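Workshop notebook, June, Monday, started writing at lunch

Back on the natural dye bath stuff. I left the last entry hanging because the madder test went weird and I was annoyed with it, so let me catch up before I forget what I did.

The short version is that our water is hard and it matters way more than I thought. The tap here at the Joltdale building runs at 147 ppm on the drop kit (tested it three times, same answer each time, so I believe it). The reds from the old batch, the ones everybody liked, were done at the Prellum studio with their rainwater tank. Same madder, same cotton, same alum, and theirs came out softer and pinker. Ours goes to brick if you so much as look away from the pot.

I did four skeins this morning. All of them scoured with soda ash first, then alum acetate at 12 percent of the weight of the fiber, then a wheat bran rinse to fix the loose alum. I skipped the bran once last month and the color went blotchy, so the bran stays, even though it smells like wet cereal for two days and gets in the drain.

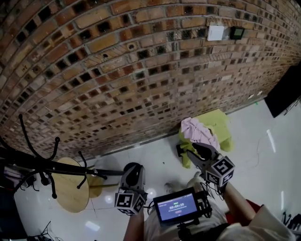
Skein one was plain tap water. Skein two was tap with a splash of white vinegar. Skein three was distilled from the jug, and skein four was distilled with a pinch of calcium carbonate put back in, because the Gitent recipe sheet swears madder needs a little chalk to go red. I held all four under 140 F for an hour and a half and stirred whenever I remembered, so call it every ten minutes with one bad gap when the phone rang.

Results while damp, so take this with salt. One is a heavy brownish red. Two went orange, really orange, almost carrot, and I kind of love it but it isn't what we want. Three is pale and a bit sad. Four is the nicest by a mile — a clear warm red with no brown in it. Annoying, because it's also the one that eats up jugs of distilled!

Note to whoever mixes next: the chalk goes in before the madder, stirred into a cup of warm water until it's cloudy. Don't dump it in dry. It sinks and sits on the bottom in a lump and then you get one red stripe.

Ran the exhaust bath afterward since there was plenty left in it. Threw in the cotton napkins and a bit of silk noil. The silk took up color right away, a peachy coral, and the cotton barely moved for twenty minutes and then caught up. I always forget how greedy silk is. Next time it goes in last. 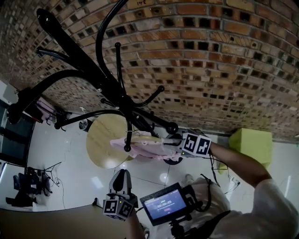
Pink cloth on the black rack, brick wall behind.

Stock check on the powders, while I'm at it. The Achari madder is down to the last bag and a half. I want to order again before the price goes up, but the new listing says ground root and the old one said fine ground root, and the coarse stuff leaves specks on anything knitted. If it comes coarse I'll put it in a stocking and tie it off, fine, but I'd rather know up front. There's 3,000 grams of alum on the shelf, so we're good there till fall at least. Soda ash is low. Weld is fine.

Light test strips went up in the south window. Half of each strip is under card. I'll pull them in four weeks and compare, and please leave the blinds alone until then! 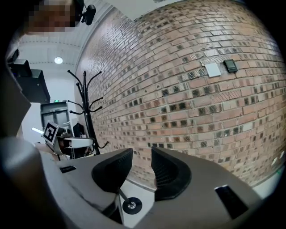
Can the same madder bath be used for wool after the cotton is done?
Wool works well in a leftover madder bath, as long as it has its own alum mordant first and you bring the heat up slowly so it doesn't felt.

(Got asked that one twice last week, so now it's written down.)

Still to do: wash fastness on skein four with the plain soap and again with the store detergent. Weigh the exhaust napkins. Call Prellum and ask if they'd let us fill a few drums from their tank, they've got 2,000 gallons sitting there and I'd happily trade them some indigo for it. Also the big pot has a chip on the rim and I don't like it near the iron-sensitive colors, so it's for indigo only now. I taped a note on the lid.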